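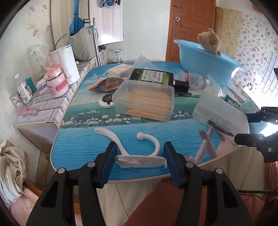 White plastic double hook above a low table with a printed landscape top.

Polteo Laptop Driver Index

Polteo is a table of driver packages for consumer and small business laptops. It links a laptop model to the drivers its maker published for it, with the version, the release date, the hardware IDs and a checksum for each file. It does not contain the driver files themselves.

This release: June 2020

Contents

The index covers 408 laptop models and 3,344 driver packages. All of the models come from three makers: Seltar, Hauser and Vavside. Desktop machines, tablets and docking stations are left out, although a dock driver will show up if the maker listed it on a laptop's own support page.

Files

models.csv has one row per laptop model. Regional variants with the same mainboard share a row, and the variant names are kept in the aliases column, separated by a vertical bar.

packages.csv has one row per driver package.

links.csv joins the two. A package can belong to many models, and on the Hauser machines it usually does.

removed.csv lists packages that were in an earlier release and have since been taken down by the maker. The rows are kept so that old checksums can still be looked up.

All files are UTF-8 with a header row and comma separators. Text fields that contain commas are in double quotes. Dates are year, month, day with dashes.

Fields in packages.csv

There are 12 fields, always in this order:

package_id: our own ID, stable between releases
maker: seltar, hauser or vavside
category: see the list further down
title: the title on the support page, not cleaned up
version: the version string as the maker wrote it
inf_version: the version found in the INF file, blank if there was no INF
release_date: the date on the support page
os: operating system and whether it is 32-bit or 64-bit
hardware_ids: PCI, USB or ACPI IDs, separated by a vertical bar
size_bytes: size of the download
sha256: checksum of the download
notes: free text, mostly blank

The version and inf_version fields often disagree. Seltar in particular puts its own installer version on the page, and the audio driver inside may carry a different number. If you are comparing against what Device Manager shows, use inf_version.

Categories

There are 7 categories: audio, chipset, graphics, input, network, storage and other. Touchpads, hotkeys and fingerprint readers are all under input. Bluetooth is under network, even when it is a separate download from the Wi-Fi driver. Card readers are under storage. BIOS updates are not drivers and are not included.

How the data was put together

We read the public support page for each model and wrote down every package listed there. Each package was then downloaded once, checksummed and unpacked. Hardware IDs were read from the INF files by script. Where the installer could not be unpacked without running it, the ID field is blank and the notes field says "no unpack".

Categories were first assigned from the maker's own section headings, then checked by hand. Vavside files almost everything under "Utilities", so its packages took the most hand work and are the most likely to be in the wrong place.

Changes since the March release

Added the Vavside thin models with the metal lid.
Split the old "wireless" category into network and input. Wireless mouse receivers used to be mixed in with Wi-Fi cards.
Fixed release dates on Hauser packages where day and month had been swapped.
Dropped the download_url field. The links expired too quickly to be useful.
Duplicate rows for the Seltar 32-bit graphics packages have been merged.

Known problems

Some Seltar models shipped with either of two Wi-Fi cards. Both drivers are linked to the model, and only the hardware ID will tell you which one a given machine needs.

Touchpad packages from Hauser come in two kinds with the same title. The one for the older click pad will install on a newer machine and then leave two-finger scrolling turned off. Check the ID before you pick one.

Release dates are the date on the page. When a maker rebuilt its site, old packages sometimes got a new date with no change to the file. If the sha256 is the same as in the last release, trust the older date.

The os field is only as good as the support page. A package marked 64-bit may contain both versions.

Using the index

To find drivers for a machine, look up the model in models.csv (search aliases too), follow its model_id through links.csv, and filter packages.csv by os. If more than one package is left in a category, match on hardware_ids first and take the latest inf_version after that. Sort versions by number, part by part. Sorting them as text puts 10 before 9.

Please do not use the index to push drivers to machines without a test. A matching ID means the driver will load. It says nothing about sleep, brightness keys or battery life.

Corrections

Send corrections through the issue tracker with the package_id, the model name from the label under the laptop, and the hardware ID as Device Manager shows it. Screenshots are fine, but paste the ID as text as well. New models are added when the support page has at least a chipset and a graphics package on it.

License

The tables may be copied, changed and shared as long as Polteo is credited. Driver files remain under the terms of their makers.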